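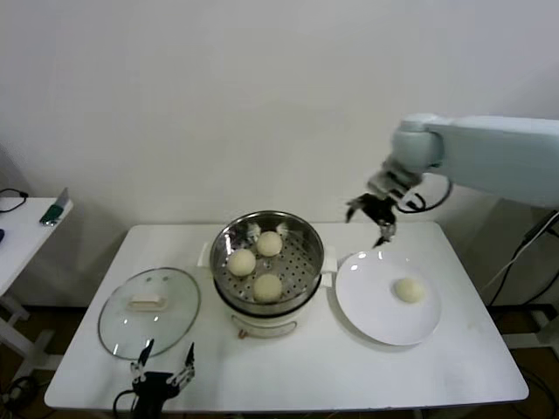

Flirnari Two-Arm Tabletop Kit
By Betance

The Flirnari is a two-arm kit for people who want to teach a robot to handle everyday things: food, lids, dishes, cloth, small appliances. You get two arms, two slim two-finger grippers, the mounts, the teaching handles and the software. You bring the table and whatever you'd like it to work on.

We started out building arms for picking up blocks, and blocks got old fast. A steamed bun is a wonderful teacher! It's soft, it's round, it dents if you squeeze and it rolls if you don't, and everyone in the shop can tell at a glance whether the robot did a good job. So the bun transfer became our house task. Every kit leaves Karkdale with it loaded as the first lesson.

What the bun lesson covers

The job is to take buns out of a steamer basket and set them on a plate. You run it first with your own hands on the teaching handles, and the arms follow along. After a couple of dozen good runs you train a first model overnight on an ordinary desktop with a decent graphics card, and in the morning you let the arms try it alone. Melati Teoh wrote the lesson and she has kept it friendly. Her notes go bun by bun through the places where beginners get stuck: coming down too steeply over the rim, closing before the fingers are low enough, letting go too high above the plate.

There's a second part with the lid. The grip on a glass lid is small and stands up from the middle, so you have to line the fingers up with it, lift straight, and put the whole thing down flat without a clatter. We like this part best. The left arm takes care of the lid and the right arm takes care of the buns, and once you have both going in one run it's a real thrill to watch (we still gather round for it).

Please run the lesson with the steamer unplugged and the buns at room temperature. The arms are not rated for steam. Frozen buns, thawed on the counter, hold up nicely for a morning of practice, and Melati's notes include a recipe for a stiffer dough if you want a batch that lasts longer.

The grippers

Two narrow fingers, parallel close, with the linkage out in the open so you can get at the screws with the supplied driver. Closing force can be set in software, and the setting is saved with each task, so your bun grip won't follow you into a job with steel cups. Finger pads are sold by the pair and take a minute to change. We suggest the soft pads for food practice and the ribbed ones for handles.

Orlando Inga redesigned the wrist for this version. The old one had a blunt collar that bumped into pot handles, and he shaved it down until it could reach into a basket at a slant. If you have an earlier kit, the new wrist bolts straight on and you can order it by itself.

Setting up

Mount the arms to a floor post or clamp them to a solid bench. We've tried them on wobbly folding tables and don't recommend it; the recordings pick up every shake. A plain wall behind the table helps the cameras, and so does even light from overhead. Leave slack in the wrist cables. Before your first run, take each arm slowly through its full reach and watch that nothing snags.

Allow an afternoon for unpacking and calibration. Tirta Pasaribu answers the setup line and will happily stay on a video call while you do it.

Specifications

Arms: 2, with one gripper each
Practice load per arm: 800 g
Suggested task area: 800 mm across, 400 mm deep
Recordings held on the control box before you need to clear space: roughly 2000
Power: standard wall outlet, one per arm
Software: Pillai, installed on the control box, updates free for registered owners

In the box

Two arms with grippers fitted
Floor post brackets and bench clamps
Teaching handles, left and right
Head camera and two wrist cameras
Control box with Pillai installed
Soft and ribbed finger pads
Driver, hex keys, cable ties
Printed lesson book (bun transfer, lid, towel fold, cup stacking)

Stop button on a long lead, please keep it where your hand naturally rests.

From people using it

"I had the towel fold working before the bun transfer, which I'm told is the wrong order. The soft pads made all the difference when I went back to the buns. My only gripe is the clamps, they could open a bit wider for thick benches."
Syahrul Ginting

"We teach evening classes with two kits. Students who've never written a line of code are recording good runs by the end of the first session. I'd love a quieter fan in the control box."
Paora Partington

A wider clamp is in the works, and we've passed the fan along to Orlando.

Good to know

The kit is for teaching, research and hobby use. Don't serve food that the grippers have handled. The pads wipe clean with a damp cloth, but they aren't certified for food contact.

Arms are built to order. Orders placed now ship in January. Replacement fingers, pads and cables are kept on the shelf at Karkdale and go out as soon as we can pack them.

To try the bun lesson for yourself, write to the Karkdale shop and ask for a bench visit. Bring your own object if you like. We've had a waffle iron and a music box so far, and we'd be very glad to see something stranger.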